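Flallumeck – manuseio automatizado de microplacas

Dados de simulação da célula de trabalho do laboratório Ayala. Responsável: Gwenaël Huet. Versão 4.

Conteúdo
3571 episódios de preensão e transferência de placas de 96 poços entre suporte e bancada. Cada episódio inclui vídeo, posição das garras e resultado anotado.

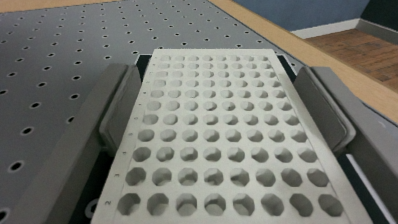

Os episódios foram divididos por turno simulado: 800 ficaram reservados para validação e não devem entrar no treino.

Impacto no trabalho
A célula assume o transporte de placas, antes manual. Os técnicos passam a carregar os lotes, tratar as exceções e liberar os resultados – a pipetagem de amostras raras continua com eles. A formação prevista é de 34 horas por pessoa.

Limitações
Não há líquidos nem tampas na simulação. Placas deformadas não foram modeladas.

Pedidos de correção: abrir um registro no Trirkix.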